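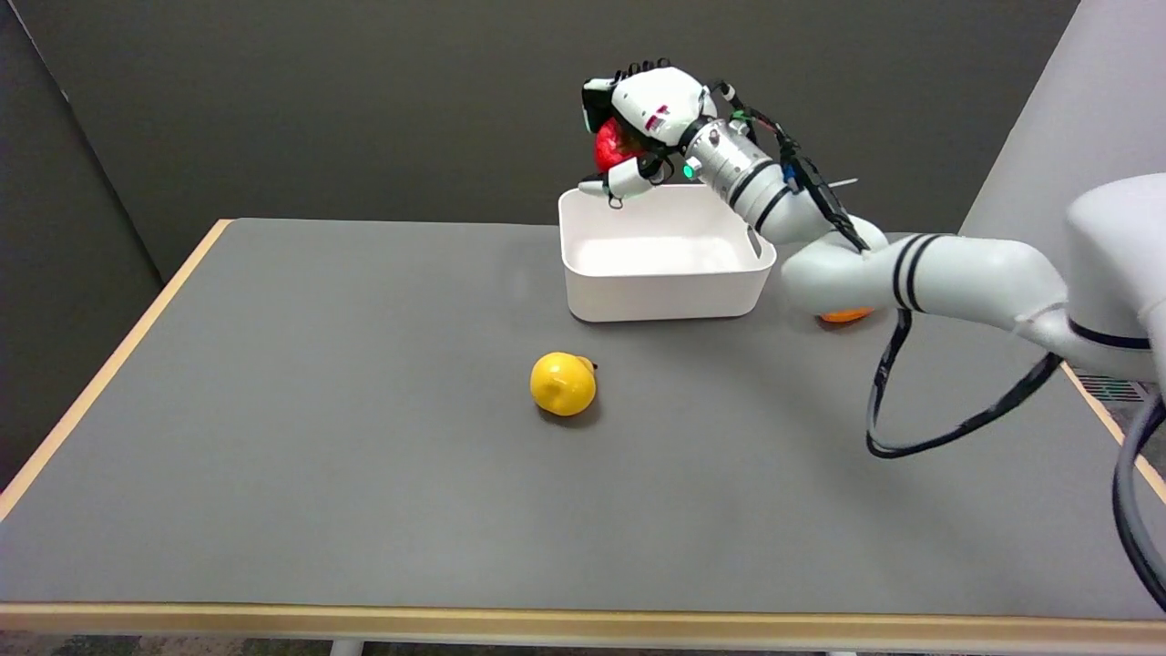 **Kyrylo Antoniuk**
Fruit thread, as a few of you asked how I store ours since the big bowl went. Short version: shallow white bins, one layer deep, sorted by how fast things go off. Long version follows.

**2/**
The bowl looked nice and was a bad idea. Anything at the bottom got bruised and I only found out by smell. In February I threw away most of a bag of pears that way and gave the bowl to my sister.

**3/**
What I use now is a plain plastic bin with rounded corners and a handle hole in the end. Lasen do one, so do Baysal. The Baysal is slightly deeper, the Lasen slides better on a shelf. Either is fine. Don't pay extra for a lid, fruit wants air.

**4/**
Wash and dry the bin before anything goes in. Dry it properly, corners included. Most of my mould trouble was water left in the corners.

**5/**
Tip all the shopping out on the table first. I used to fill the bin straight from the bag and the soft ones always ended up underneath. Spread out, you can pick each one up and turn it over. Thirty seconds.

**6/**
Order of packing: apples and other hard things first, along the back. Oranges next. Pears last, at the handle end, where I see them every time I pull the bin out.

**7/**
Pears: press gently by the stem, not on the belly. If it gives a little, eat it today or put it in the fridge. If it's hard, leave it out -- but away from the apples unless you want it ripe quickly.

**8/**
Oranges are the easy ones. They keep for ages in a cool room and longer in the fridge. Check for soft spots underneath. One bad orange will spoil the ones touching it, so take it out and wipe the others.

**9/**
Bananas don't go in the bin at all. They hang on a hook by the window. I have tried it the other way and everything else ripened at once.

**10/**
Someone asked about size. I buy for 2 people and a full bin is a week's worth for us. If you have children you'll want a second bin, and I'd keep the snack fruit in that one, low down where they can reach.

**11/**
Someone else asked about those Drikix liners. I had a pack. They slid about and held the damp, so I went back to a folded sheet of kitchen paper, changed when I wash the bin. Can't comment on the Eleo ones, haven't used them.

**12/**
For pears that have gone too far: peel, chop, 400 g in a pan with a spoonful of water and some lemon, lid on, low heat until they collapse. Good on porridge. Freezes well too.

**13/**
I'll do vegetables another time. Potatoes need their own thread -- mine are still in a paper bag under the stairs and I'm not happy with it.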